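Weekly data collection meeting, Friday, 10:30 a.m., upstairs room

Present: collection, training, hardware, and one person from the Bakent side by phone. The client contact from Millemow sent regrets and a list of questions, taken under item 4.

1. Minutes of the last meeting

Approved with one change. The line saying the Đồng site had finished its calibration should read "had started." It is finished now.

2. Episode count

Collection reported 898 episodes accepted for the slot board task as of Thursday night. Another 80 are waiting for review. Training asked that reviewers stop marking episodes "maybe." The review tool treats "maybe" as accepted, and a number of bad ones got into the last export that way. Agreed: accept or reject only. Anything a reviewer can't settle goes to the second reviewer the same day.

Bakent asked whether slow episodes should be rejected. Training said no, as long as the operator keeps moving and doesn't park the arm. Long pauses at the start can be trimmed. Pauses in the middle can't be trimmed cleanly and should be rejected.

3. Last training run

The policy trained on the June set does well on the approach and poorly on the last part of the insertion. It tends to close the fingers early and then push. Training thinks the set has too few examples where the operator misses, backs off, and tries again. Most operators restart the episode when they miss, so the recoveries never get recorded.

Collection said operators restart because they were told to in May. That instruction is withdrawn. From now on a miss stays in, provided the operator recovers without touching the board by hand. The episode gets the "recovery" tag.

There was some discussion of asking for misses on purpose. Hardware was against it on account of pad wear. Left open until the next run is done.

4. Questions from Millemow

They asked if the Skikis labeling package can be used for the subtask boundaries. Training has tried it on a small batch and found the boundaries usable for reach and grasp, less so for insert. We will send them that batch with the hand labels next to it and let them decide.

They also asked for the wrist view at the full recording rate. Storage is the only problem. Collection will work out the cost.

5. Setup at the upright station

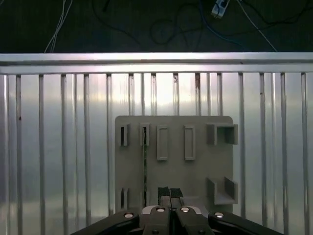

Training would like more variety in where the arm starts. At present nearly every episode begins from the same home pose, and the policy has trouble from anywhere else. Collection will add 4 new start poses, two higher and two off to the side, and rotate through them by shift. Operators are not to choose their own.

Lighting was raised again. Bakent gets strong glare in the afternoon and has been hanging a sheet over the window. Agreed that they take the sheet down for half of the sessions, so both conditions are in the set, and write down which is which in the session notes.

Hardware asked that finger pads be changed every 5 shifts at all sites. Đồng has been changing them only when they tear. Spare pads will go out with the next shipment.

6. Actions

Collection: withdraw the May restart instruction and send the new one to all sites. Write up the start poses. Storage cost for Millemow.
Training: remove "maybe" from the review tool. Send the Skikis batch. Start the next run once the waiting episodes are reviewed.
Hardware: ship pads to Đồng and Bakent.
Bakent: session notes to include window covered or uncovered.

7. Any other business

The booking sheet for the stations has two versions and people are writing in both. The one on the shared drive is the right one. The printed one will come off the wall.

Next meeting same time next week. Closed at 11:20.

Recent notes
Weekly data collection meeting, previous week
Reviewer guide: accept and reject
Đồng site calibration log
Skikis trial: small batch results
Station booking sheet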